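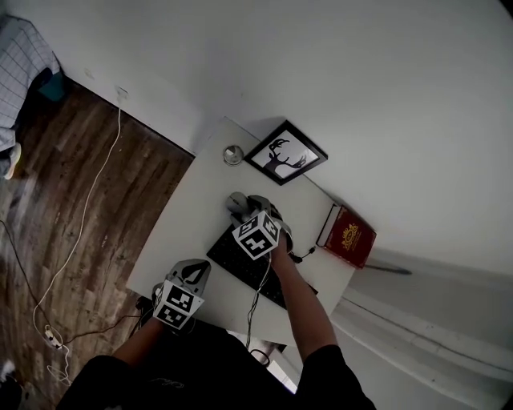

A keyboard and mouse on a white desk.

Working from home at Montoya: what changes this winter

The home working allowance is changing in December, and the building on Inasberg Road will move to a shared desk plan at the same time. Beatrice Mfaume in the people office has been taking questions since the first notice went out, and most of them have been on the same few points. Here is where things stand.

The allowance

Anyone who works from home two or more days a week can claim up to $300 toward a desk, a chair or a screen. The old rule limited this to a chair. You can split the money across several items or put it all into one. It can't be used for internet service, printers or anything you have already been paid back for under the old rule.

Claims go through the same form as travel costs. Attach the receipt and pick "home office" from the list. If you pick "other," the claim lands in a different queue and will sit there until someone moves it, so please check before you send. Payment comes with the next paycheck as long as the claim is in by the 16th.

Staff who started this fall can claim once they have been here 30 days. Part-time staff get the full amount, which was not clear in the first notice.

What people have bought

We asked a few people what they spent their money on last time, in case it helps.

Teodoro Pascual bought a secondhand chair from an office that was closing and says he would do it again. He sat in it for a good half hour before paying, with his elbows on a table, and turned down two others that looked newer. His advice is to look for a seat that goes low enough for your feet to rest flat. Many chairs are built for taller people, and a footrest costs extra.

Giuliana Chambi put hers toward a desk. She had been working at the kitchen table, where the edge was too high for typing, and she had sore shoulders by the middle of most afternoons. The new desk is narrower than she wanted but it fits between the closet and the window. She measured the floor and forgot to measure the stairwell – the box had to be opened in the hallway and carried up in parts.

Halfdan Nørgaard spent nothing. He raised his screen on a stack of old phone books and is still using them. He did say he would buy a lamp now that the afternoons are dark by the time the last call ends.

Setting up a desk

The top of the screen should be near eye level, an arm's length away. If you use a laptop all day, raise it and use a separate keyboard. Keep the keyboard close enough that your elbows stay by your sides, and put the mouse right next to it. A smaller keyboard without the number pad can help if you find yourself reaching.

Put the desk side-on to the window if the room lets you. Facing the window is tiring on bright days, and having it behind you puts glare on the screen.

Stand up between calls. Meetings booked through the company calendar will now end five minutes early by default, and you can change that for a meeting that needs the full time.

Shared desks in the building

The second floor will have no assigned desks after the move. The third floor stays as it is. You can book a desk up to two weeks ahead through Bakeo, the same tool we use for meeting rooms. Walk-ins are fine if there is a free desk, but a booking wins.

Lockers are along the wall by the east stairs. Each one has a code you set yourself. Please take personal items off the second floor by the Friday before the move. Anything left will be boxed and kept at the front desk.

Several people asked about chairs that were bought for a medical reason. Those stay with the person they were bought for and will be tagged with a name. Shota Sugawara is keeping the list, so write to him if yours should be on it.

Old equipment

There will be a table of spare keyboards, stands and cables in the second-floor kitchen until the move. Take what you can use. Screens are not included – they are being checked first and some will go to the Lollum office, which is short of them.

Questions about the allowance go to Beatrice. Questions about desk bookings go to the front desk, open from 8 a.m.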